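4. How the groups read Psalm 137

4.1 Setting and procedure

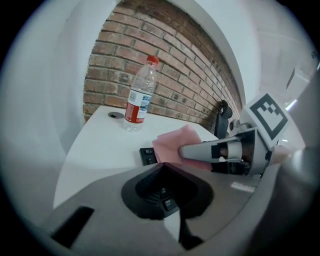
The reading groups met in two towns, Fuvholm and Rotasstead, and each group read the same eight psalms in the same order. Psalm 137 came fifth. By then most of the readers knew one another and had become used to the method, in which the psalm is read aloud twice, followed by a period of silent writing and then by open talk. Leaders were asked not to explain the text before the writing was finished. In Fuvholm the leader was Eleni Shehu, a retired school librarian who had led a Bible class in her own congregation for many years. In Rotasstead it was Dimas Wattimena, who was ordained and who told us early on that he found it hard to stay quiet. One of the white tables the readers sat at, with the curved brick wall behind it, is shown in Figure 3.

Readers wrote on plain cards, one thought to a card, and could write as many cards as they wished. Across all the psalms this gave us 1,474 cards. We set aside those that were blank, could not be read, or dealt only with practical matters such as the time of the next meeting. The remaining 1,158 were coded by both authors separately. Where we disagreed we talked it through, and where we still disagreed the card was given both codes. We did not try to work out who had written which card, and the handwriting was not used as evidence for anything.

The translation was chosen by the leaders. Rotasstead used a recent one in plain language. Fuvholm preferred an older wording, and some of the differences reported in this section may come from that choice. We return to the point in 4.4.

4.2 Where the readers placed themselves

The psalm has three parts that most commentators agree on: the exiles weeping by the rivers (verses 1–4), the vow to remember Jerusalem (verses 5–6), and the call for revenge on Edom and Babylon (verses 7–9). We expected readers to place themselves with the exiles in the first part and to pull back in the third. That is what the older literature on lay reading would suggest, and it is broadly what we found in Rotasstead.

Fuvholm was different. A good number of readers there did not place themselves with the exiles at all, even in the opening verses. They wrote as people who had stayed behind. One card reads: "They at least got to cry together. What about the ones left in the city with nobody to sing for?" Another says: "My sister went away and she talks about home all the time. I am home and I never talk about it." Neither thought is in the psalm, which says nothing about those who remained in Judah. Both are close to a question that historians of the period have asked with some force, since the archaeological and textual evidence points to a sizable population that was never deported.

It would be easy to make too much of this. Fuvholm is a town that many younger people have left, and several readers said so in open talk. They were reading from where they stood, and it happened that where they stood was near a gap in the text. We do not claim that they had recovered an ancient point of view. We do think the cards show that the exile story, as it is usually told in churches, leaves out a group of people whom ordinary readers are quite able to notice.

The question "How shall we sing the Lord's song in a strange land?" drew more cards than any other verse of this psalm, and it did so in both towns. Readers took "strange land" in several ways. Some thought of migration, their own or their parents'. Others wrote of a hospital ward, a second marriage, or a church building shared with another congregation after their own had closed. A smaller set of cards took the verse as a complaint about church music, and we coded these along with the rest. A reader who writes "I feel this every time they use the screen" is saying something about belonging, whatever else is being said.

4.3 The last three verses

Verse 9, with its blessing on whoever dashes the little ones against the rock, is left out of many lectionaries. We kept it in. Leaders were told beforehand that they could stop a meeting if a reader was distressed, and neither of them did.

The written response in Rotasstead was mostly short. Cards such as "No" and "I can't pray this" were common, and some readers wrote nothing after verse 6. In open talk, though, the group spent longer on these verses than on the rest of the psalm put together. Wattimena's notes record a long exchange between two readers over whether a prayer has to be something one hopes God will grant. One held that saying a thing to God is a way of handing it over. The other answered that her grandfather had prayed for revenge all his life and had handed nothing over. The notes do not say how the exchange ended.

In Fuvholm the cards were longer and the talk was shorter. Several readers turned to the attackers' own children, and two wrote out the verse again with the names of modern towns in place of Babylon. Shehu reports that she read these two cards aloud, that there was a long silence, and that the group then asked to read the psalm a third time from the beginning. This was not part of the method, but we have no wish to treat it as a fault. Groups that pray together for any length of time make their own customs, and the third reading was kept up in Fuvholm for the psalms that followed.

Radomir Stojanović has argued that the violent endings of such psalms work as testimony and should be heard in the way a court hears a victim's statement. Our readers gave some support to this. The word "witness" does not appear on any card for Psalm 137, but the idea is there in plainer dress: "Somebody saw this done to their own kids first." Against it stands a group of cards, nearly all from Rotasstead, that refuse to move from the words to the wound behind them. For these readers the verse was wrong, and an account of why someone might say it did not make it less wrong. We see no reason to rank one response above the other.

4.4 Limits

Some cautions apply. The groups were small and their members chose to come. Both leaders were experienced, and a group led by someone with less practice might have kept closer to familiar readings. The two translations also differ at verse 8, where the older wording addresses Babylon as "who art to be destroyed" and the newer one as "you destroyer." The first puts the city's ruin in the future and the second puts the weight on what the city has done. Fuvholm readers wrote more about what would happen to Babylon – and to its children – than Rotasstead readers did, and the translation alone could explain a fair part of that.

Chak-lun Chow read an earlier draft of this section and asked whether the order of the psalms mattered. We think it did. Psalm 88 came directly before Psalm 137, and a few cards carry over its language of darkness and lost friends. A later round, planned for March, will reverse the order in one town and keep it in the other. Until those cards have been coded, the comparison between the two towns should be read as a description of what these groups wrote, and the findings on Psalm 88 in the next section are subject to the same limit.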